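移动操作机器人开门作业团体规范发布征求意见稿,仿真测试须与实机结果分开填报

2021年10月2日

来源:本站综合

一份面向室内移动操作机器人的开门作业团体规范近日完成起草,开始公开征求意见。文件全称为《室内移动操作机器人门类作业仿真测试与记录规范》,由霍比(Horby)机器人测评中心牵头,塞沙斯(Seixas)自动化公司和图尔凯克(Turkeck)仿真软件公司参与编写。征求意见期为42天,意见可以单位或个人名义提交。

规范适用于带有一条或两条机械臂、能够在室内自主移动的机器人,作业对象限于住宅、办公室和一般公共建筑中的平开门。推拉门、旋转门、自动门、防火卷帘以及带电子门禁的门不在本次范围之内。起草组表示,推拉门的内容已有草稿,因各单位对滑轨阻力的建模方式分歧较大,留待下一版处理。

起草组负责人茹塞莉娅·维埃拉(Jucélia Vieira)介绍,编写工作的起因是各家测试报告无法互相对照。有的单位把手指碰到把手记为一次成功,有的要求门扇打开到机器人可以通过,还有的要求机器人通过后把门关好。同样写着“开门成功率”,背后的动作差别很大。采购方拿到几份报告后,往往需要逐一打电话询问测试条件。

征求意见稿把一次开门作业分为接近、对准、抓握、解锁、推拉、通过六个阶段。每个阶段单独判定,单独记录起止时刻,不得以后一阶段的成功倒推前一阶段合格。例如,机器人未握住把手、靠手指侧面压下把手将门打开的,抓握阶段应记为未完成,解锁阶段可以记为完成,并在备注中写明接触部位。关门不列入必测阶段,测试单位如需测试,应另立条目。

对准阶段的规定写得较细。文件要求在夹爪闭合之前保存一帧画面,画面中应能同时看到把手和两根手指,用于事后核对夹爪与把手的相对位置。使用腕部相机的,以腕部相机画面为准;未装腕部相机的,可用头部或机身相机代替,但应在报告中注明视角,并说明把手是否被手臂遮挡。双臂机器人还应写明由哪一条手臂操作把手,另一条手臂处于何种姿态,是否可能与门框发生碰撞。

关于把手,规范按执手形式分为杆式、球形和固定拉手三类。杆式把手须记录静止时的朝向。起草组提到,部分仿真模型中的杆式把手在静止时并不水平,如果抓握策略默认把手为水平方向,手指张开的方向就可能不合适。征求意见稿因此要求,测试报告应附把手静止状态的画面,不得只写“杆式把手”四个字。 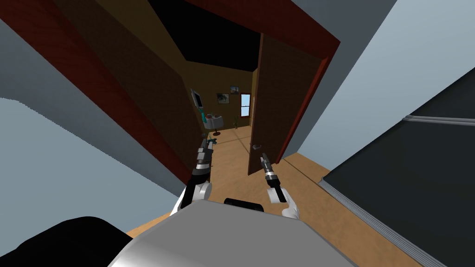
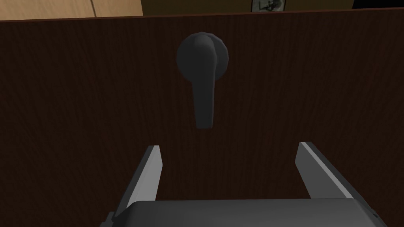
仿真环境中的门类作业画面:机械臂夹爪与门把手。

仿真测试与实机测试的关系是此次讨论较多的部分。征求意见稿规定,两类结果应分表填写,不得合并计算成功率,也不得在摘要中只给出一个总数。仿真结果应标明所用物理引擎及版本、时间步长、门扇质量、铰链摩擦、把手回弹力矩以及夹爪与把手之间的摩擦系数。上述参数如采用软件默认值,应直接写“默认值”并附数值,不能留空。

场景方面,每一类把手的仿真测试不少于300次,门的开启方向、机器人起始位置和室内光照应有变化。场景中是否摆放家具由测试单位决定,但门口附近的柜体、电器、花盆等可能影响手臂展开的物体,应在场景清单中列出。起草组不建议使用空无一物的房间作为唯一测试场景。按照规范,同一场景仅更换墙面或地板颜色的,不作为新场景计算。

规范还对失败记录作了要求。测试单位应保留全部失败记录,包括软件报错和人工中止的次数,并按阶段归类。因仿真穿模造成的“成功”应判为无效,例如手指穿过把手或门扇后门被打开的情况。无效次数单独列出,既不计入成功,也不从总次数中扣除。文件附录给出了穿模的判定方法:任意两个刚体的穿透深度连续超过设定阈值即为穿模,阈值由测试单位填写,填写后在同一批测试中不得更改。

图尔凯克公司的伊德里萨·瓦尼亚马(Idrisa Wanyama)负责附录部分的编写。他说,穿模问题在把手这类细小部件上比较突出,碰撞模型如果过于简化,夹爪看上去已经合拢,计算中却可能握在把手外侧的一块空处。附录建议把手的碰撞模型单独制作,不与门板合为一体,并在报告中附上碰撞模型与外观模型的对照图。该条目前为建议性条款,是否改为强制性条款,将根据反馈意见决定。

在试行阶段,参与单位使用德罗莱蒂(Drolletti)场景库进行了一轮核对,共汇总3705条仿真记录。起草组称,这轮核对只用于检查表格是否好填、阶段划分是否清楚,不用于比较各家机器人的水平,相关成功率不对外公布。核对中发现的主要问题是各单位对“接近”阶段结束时刻的理解不同:有的以底盘停稳为准,有的以手臂开始伸出为准。征求意见稿最后采用底盘停稳时刻。对于底盘与手臂同时运动的控制方案,则以夹爪首次进入把手周围设定范围的时刻为准。

安全条款主要针对实机测试。文件要求门的两侧均设警示标识,门后区域在测试期间不得有人停留;手臂末端速度和夹持力应设上限,上限数值写入测试方案;急停装置应由专人持有,持有人不得同时承担记录工作。首次在实机上运行某一策略前,应先在仿真中完成同类把手的测试,并提交失败记录。仿真中曾出现手臂与门框碰撞的,须说明已采取的处理措施,方可进行实机测试。

在数据保存方面,规范要求画面、关节数据和判定结果使用统一时间戳,原始记录至少保存2年。仿真画面对外发布时,应在图注或正文中注明为仿真,避免读者误认为是实机拍摄。对经过剪辑、变速的视频,应标明播放倍速和剪辑位置。已经公开的旧材料不作追溯,但在新报告中再次引用时应补注。

据了解,部分企业在前期座谈中对记录工作量提出了不同看法。有企业认为,六个阶段逐一填报对大批量仿真测试负担偏重,希望允许由程序自动判定。征求意见稿采纳了这一建议,允许自动判定,但要求从中抽取一部分由人工复核,抽取比例和复核不一致的条数都要写进报告。复核人员不得为该策略的开发人员。规模较小的实验室如人手不足,可委托其他单位复核。

也有意见认为,规范应当直接给出合格线,方便采购方使用。起草组没有采纳。维埃拉表示,不同场所对开门能力的要求不一样,送餐、巡检和助老几类用途不宜用同一条线衡量,现阶段先把记录方法统一。采购方可以在合同中自行约定各阶段的最低成功率,并引用规范中的阶段定义。

自闭门的处理也留有余地。装有闭门器的门在松开把手后会自行回关,机器人须用手臂或机身抵住门扇才能通过。征求意见稿允许机身接触门扇,但要求记录接触部位和接触时长,并说明机身外壳是否为此作了防护设计。仿真中闭门器的回关力矩应作为变量,不得全程取同一数值。

规范正文、附录及意见反馈表可向霍比机器人测评中心秘书处索取。反馈意见应注明条款编号、修改建议和理由;涉及参数取值的,请附测试数据或计算过程。不附理由的意见也会登记,但不逐条答复。秘书处将在征求意见期结束后汇总处理结果,并向提交意见的单位发送意见处理表。

起草组9月已就术语部分单独征求过一轮意见,“把手”“执手”“门锁手柄”三种说法统一为“把手”,“夹爪”与“末端执行器”分别定义,不再混用。已在该轮提交过术语意见的单位无需重复提交。

(编辑:本站标准栏目)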